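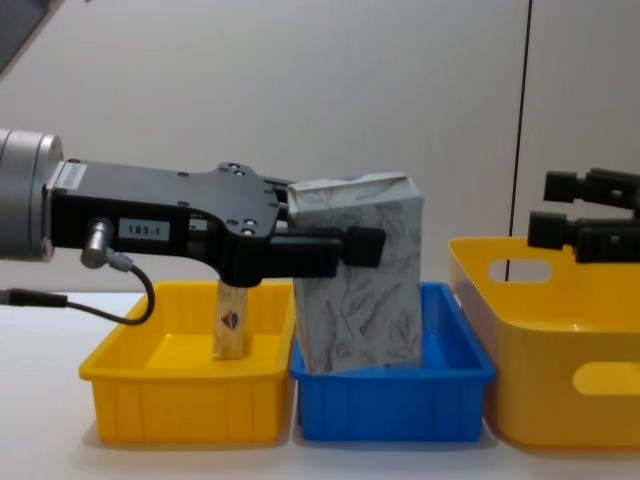
# Packers and sorters wanted for the Ternbridge parcel shelf

Hello! I'm Valter Marinho and I run the packing room at Azevedo, up the hill from the old bus depot in Radby. We make up mixed boxes of dry groceries and household bits for people who've ordered from small shops in the area, and from July we're taking on the Ternbridge orders as well. That means more trays, more cartons and a good deal more walking between shelves, so I need extra hands.

I'm after 9 people for the sorting tables. It's part-time, 22 hours a week, and you can do it as mornings or as a late shift that finishes at 9 pm. Tell me which you'd prefer and I'll do my best (mornings go quickly, I warn you!).

## What you'd be doing

Mostly you'd be putting the right thing in the right tray. Our small trays are coloured plastic, yellow and blue among them, and each one stands for part of an order. Tall cartons go in upright, heavy packets go in before light ones, and anything with a torn corner comes to me before it goes any further. A slightly crumpled top edge is fine — we all know what cardboard is like — but if the contents can fall out, it's no good to the customer.

Once a row of trays is finished you check it against the sheet, tip nothing, and slide it along to whoever is boxing up. We swap places halfway through the shift so you aren't stuck at the same table the whole time. There's also a bit of flattening boxes, sweeping up and wiping out trays at the end, and everybody does their share of that, me included.

The sheets come off a stock program called Flonine. It looks like something from my school days but you'll have the hang of it by your second shift.

## What I'd like from you

You don't need to have done this before. I'd like someone who can tell one pale carton from another when they've been looking at pale cartons all morning, and who'll own up to a mix-up so we can fix it before the van leaves. You'll be on your feet a lot and lifting full boxes now and then, so do mention it if that's tricky for you. We've got two high stools and I'm happy to plan the tables round people.

Good reading English helps with the sheets. Portuguese is a bonus, mainly for the radio arguments.

## The practical bits

- Paid training for your first 9 hours, spread over a few shifts
- Paid tea break, and the kettle is always on
- Apron and gloves provided, but please bring your own closed shoes
- Free parking behind the building, plus a rail for bikes

To apply, drop a note through the door at Azevedo, 40 Depot Hill, Radby, or come in between 10 am and noon and ask for me. A few lines about yourself and the hours you can manage is plenty. I'll ring everyone back, including the people I can't take on this time, so please write your phone number clearly!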